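Two-arm tabletop cell, pre-shift check
Drekon, Braltville site. Revised April.

Fill in before the arms are powered. Comments go under the item, in ink.

1. Emergency stop pressed and reset, both arms drop out. OK
2. Rail fixings tight at both bases. OK
Comment: left base nipped up a quarter turn.
3. Arm cables free through full reach, no rubbing at the elbow. OK
4. Exposed wiring along the mounting plates. ACTION
Comment: cover strip to be fitted. Turnen have the part on order.
5. Speed limit set to 300 mm/s with the guard open. OK
6. Arms keep 36 mm clear of each other at the closest point. OK
Comment: measured with the Chae gauge, tag 829.
7. Wrist camera mounts secure, lenses clean. OK
8. Only items on the task sheet left on the tabletop. Crockery checked for chips. OK
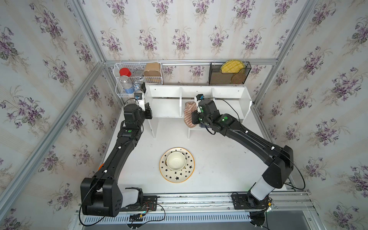
9. Cloth tasks: start at low grip force and stop the run if the fabric snags. OK
10. Hands stay out of the cell until both arms are parked and the controller shows hold. OK
Comment: hold message slow to appear, logged as fault 525. Wait for it all the same.

Result: may run, item 4 to be closed before the next check.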